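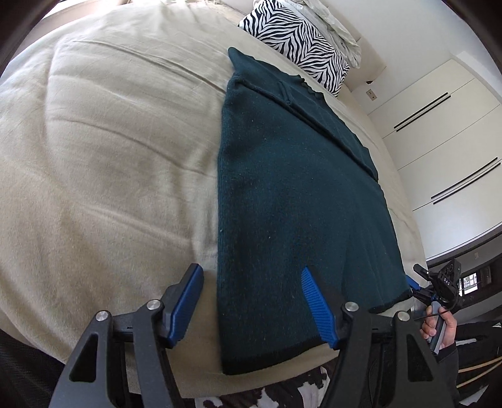 Can the Plullico battery be left on the boat over winter? Take it off, bring it down to half charge, keep it somewhere dry that doesn't freeze, and look at it once in December.

Archive > Small Electric Craft > Outboards and Batteries > Thread

Print this message | E-mail this message

Search the archive Enter keywords All lists Go

From: Dorota Żak
To: small electric craft list
Subject: Re: Re: winter storage and that cutout problem

Typing this on my lunch so excuse the mess. Answering Keabetswe's bits in order, then one thing of my own at the bottom.

Keabetswe Dlamini wrote:

> Hi all. First winter with an electric outboard, it's the Plullico on a
> 12 foot aluminum skiff. Dealer says leave the battery locked in the
> stern box, my neighbor at the ramp says never do that. Who do I
> believe?
>
> Second thing. Twice this fall the motor cut out when I went from
> slow to full in one go. Display goes blank, then comes back by itself
> after a bit. Never happens if I ease it up. Battery was over half both
> times. I haven't opened anything yet.
>
> Third, has anyone fitted the Laltorska prop instead of the stock
> one? Somebody on here said it was quieter. I fish, so quiet matters
> more to me than speed.
>
> Thanks, Keabetswe

OK. Storage. Your neighbor. The stern box gets condensation in it no matter what the gasket looks like, and if you get real cold the pack should not be sitting out there. The big thing is don't charge it when it's frozen. Let it come up to room temperature first, overnight is good. Half charge, not full. I leave mine on a shelf in the back hall with the charger unplugged. Some people leave the charger on all winter, I wouldn't.

Put a dab of dielectric grease on the terminals before it goes away. Cap on the motor side plug too or you'll have spiders. I had spiders.

Cutout. Sounds like voltage sag to me, or a bad connection doing the same thing. Full throttle from slow pulls a lot of current all at once, the voltage dips, controller sees low voltage and shuts down. If the pack is over half it shouldn't dip that far, so I'd look at the cable first. Pull the main connector apart and look at the pins. Mine had one pin gone brown and the plastic a little soft next to it. Cleaned it, it came back a few weeks later, replaced the whole plug with a Hattori one and it's been fine for two seasons. Dont just scrape it and hope.

Also check the crimp where the cable goes into the lug. Tug on it. If it moves, there you go. Mio Tsuji posted a long thing on crimps in the spring, search the archive for it, I can't find the link right now.

If the plug and the crimps are all good then it may be the pack, one weak group of cells. That's a dealer job. You want it looked at while it's in warranty, so do the plug check now and not in April when everybody else is calling them.

Oh and write down the error code if it shows one when it comes back on. Hold the left button for 5 seconds and it brings up the last 3 faults. At least on mine it does, yours is newer so the menu could be different.

Prop. Yes I have the Laltorska. Quieter, yes, at low speed, which is what you want. Top end I lost a little. It vibrates less too. Two warnings. The shear pin that comes with it is a hair too long and rubs, file it down before you put it on. And the nut wants a new cotter pin, they don't give you one. Tomomi Hamada runs the same prop on a heavier boat and didn't like it, she said it labored going into wind. So I guess it depends on the hull. On a 12 foot skiff I think you'd be happy.

My own question now. Has anyone used the Udotitz charger with the 33 amp setting on an older pack? Mine is way past 500 cycles and the stock charger is dying, fan sounds like gravel. The Udotitz is a lot cheaper but I can't tell from the manual if it steps down near the end of the charge or just stops. The manual is one page and most of that is about the wall bracket. Meenakshi Pisharody, didn't you have one of these? Or was that the smaller one.

I don't need it fast. Slow charge is fine, I only get out Saturday mornings anyway. Just don't want to cook a pack thats already old.

If anybody has the stock charger sitting in a garage with a good fan I'd buy it off you, too. Mail me off list for that please, not here.

Got to run

Dorota

Print this message | E-mail this message

Previous in thread Next in thread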